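Parallel fingers or vacuum for small electrical parts?

Forum: Grippers and end effectors
Started by martim_g

martim_g
Feb 11, 2021
Hello all. My name is Martim Guerreiro and I work in a small company that assembles control panels. We want an arm to take loose parts from the table and put them in trays, before a person mounts them. The parts are breakers, emergency stop buttons, push buttons, relays. All different shapes, and this is my difficulty.

I have two grippers to compare. One is the Vekeck two-finger electric, stroke 100 mm, which we bought. The other is a Jallia vacuum head with four small cups, on loan until the end of the month. Same arm and same controller for both. I want to hear from people who have used either of them with parts like these.

obrubnik
For breakers I would take vacuum and not think more. The side wall is flat, the cup seals, you don't care so much about the angle. We changed from fingers to vacuum in September and our program became half as long.

martim_g
Thank you. On the side wall I agree, it holds very well. But my parts do not always lie on the side. If a breaker stands on its clips, the cup meets the toggle and the terminal holes, and the pressure does not build up.

tolly_r
Have you tried only one cup in place of four? Smaller foot, easier to find a flat place. Also please write the numbers. "Very well" does not help the next person who finds this thread.

martim_g
You are right, sorry. I made 146 picks with each gripper, parts thrown by hand on the table in a new position every time. The vacuum head missed 31. The fingers missed 19. One cup I have not tried, because the Jallia manifold needs a blind plug which I do not have. I ordered it.

obrubnik
The difference is not so big. And how many of the finger misses were because of your camera? If the pose is wrong, both grippers suffer, but fingers suffer more. So you may be comparing your vision and not your grippers.

martim_g
It is a fair point. I looked again in my log and more than half of the finger misses were a wrong angle from the camera. The wrist camera sees the parts well when they are spread. When two parts touch, the software from Nedelcu joins them into one and gives an angle somewhere in the middle.

tolly_r
Then please show what the camera sees. What is the table, what is the light, what fingertips do you have? With shiny push buttons the light alone can spoil everything.

martim_g
Yes, of course. The light is soft and comes from above, the top is matte and I am happy with it. The fingertips are the black tapered ones that Vekeck sells, no rubber. In this position the hand is open over the red push button, which stands upright on its blue base. The breaker and the striped emergency stop are both on their sides. My question is mostly about the emergency stop, as its head is round and its back end is not, so I never know where to close.

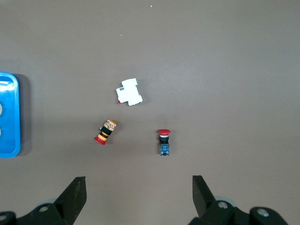
RE: Where to close on the emergency stop

obrubnik
I would not touch the mushroom head at all. Close across the striped body, with the fingers square to the long axis. If you take it by the cap, the back end hangs down and your place position is lost.

tolly_r
Here I disagree. The back end is the part that varies from one supplier to another, the cap is almost always the same. Take it by the cap, go slowly, and correct the angle with a second look before you place. I lose two seconds and I drop very few.

obrubnik
Two seconds on each part is a lot in a full shift. But okay, if the cycle time is free, your way works also.

kesarin
Sorry to enter late. We use the same Vekeck fingers and the bare tips were too slippery for round caps. We glued on a thin strip of Feltex pad, the one millimeter kind, and lowered the force. It wears - you must change it - but it marks the plastic less. After that I closed on the body as obrubnik says.

martim_g
Did you have to teach the closing width again after you glued the pads?

kesarin
Yes, the zero moves by both pads together, so two millimeters. Don't forget this as I did, the controller reported "part held" with nothing in the hand.

martim_g
Very useful, thank you. I will do the body grip first with pads, then the cap grip with the second look as tolly_r does, the same number of picks for each. When the plug for the Jallia arrives I will run the single cup too and post all the misses by part type.

tolly_r
Please keep the camera misses in a separate column this time.

martim_g
I will.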